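Costitz Flat-Handle Chenille Duster: Three Months of Use
Reviewed by Eckhard Baumgart

Chenille dusters are sold mostly on color and softness, and neither tells you much about how one will clean. I bought the Costitz flat-handle model in January to replace an older Flesholm lambswool duster that had started leaving fibers on shelves. It has been in use since then on desks, bookcases, window blinds and the backs of monitors. I paid for it myself.

Construction

The head is a sleeve of looped microfiber fingers fitted over a flat core. The fingers stand out on all sides, so there is no wrong face to clean with. The core continues out of the sleeve as the handle, one continuous strip with no collar or threaded joint. I prefer this to the screw-on heads on the Flesholm, which work loose after a few weeks and need retightening in the middle of a job.

My kitchen scale gives 100 grams for the complete duster, dry. The length is 49 centimeters from the tip of the sleeve to the end of the handle. That is enough to reach the back of a deep bookcase without taking the front row of books out, but it will not reach the top of a tall wardrobe unless you stand on something. Costitz does not make an extension for it.

The handle is smooth and has no rubber grip. With dry hands this is no problem. With damp hands it turns slightly when you press the head against a surface, and the flat profile limits that better than a round handle would.
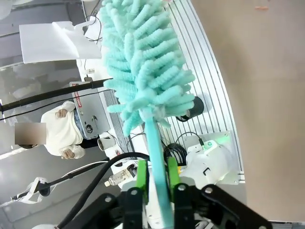
The Costitz duster in turquoise: looped fingers on the head, smooth flat handle.

Dust pickup

For a repeatable test I left four identical dark shelves alone for two weeks, then cleaned one each with the Costitz, the Flesholm, a cheap Avram chenille wand and a dry cotton cloth. Each got a single pass at normal speed, followed by a wipe with a black felt pad to show what remained.

The cotton cloth left the least dust behind, as expected, since it is pressed flat against the surface. The Costitz came second and was much faster over uneven objects. The Avram wand pushed a visible line of dust to the end of the shelf. Its fingers are shorter and set farther apart, and the core can be felt through them. The Flesholm was acceptable on the shelf but released part of its load when lifted.

Desk work is where the Costitz does best. The fingers drop between keyboard keys and around cable plugs, and the head is light enough to pass over a closed laptop lid without dragging at the edges of stickers. Loose paper does move. Anything lighter than a full coffee cup should be put aside first.

Blinds are less convincing. The head is too thick to go between closely spaced slats, so you clean one face, reverse the slats and clean the other. A split-head tool does this job in half the time.

Washing

The sleeve pulls off the core with some effort. I have washed it four times at a low temperature, without fabric softener, and dried it on a rack. It takes almost 405 minutes to dry indoors, so wash it in the evening if you want it the next morning. The first wash released a little color into the water. Later washes did not. The loops have flattened slightly near the tip, and shaking the sleeve hard while damp brings most of the volume back.

Getting the sleeve back on takes longer than getting it off. The lining catches on the end of the core unless you bunch the sleeve up first, the way you would put on a sock.

Faults

The stitching at the open end of the sleeve has one loose thread, which I trimmed and which has not run any further. There is no hanging hole in the handle of my unit, so it lives upright in a jar — an inconvenience in a small closet. Replacement sleeves cost nearly as much as the complete duster.

Rating

Pickup: good on flat and irregular surfaces, fair on blinds.
Build: good, apart from the sleeve stitching.
Washing: good, slow to dry.
Value: fair, given the price of spare sleeves.

I have kept the Costitz as the main duster for desks and shelves. The Avram has gone to the garage.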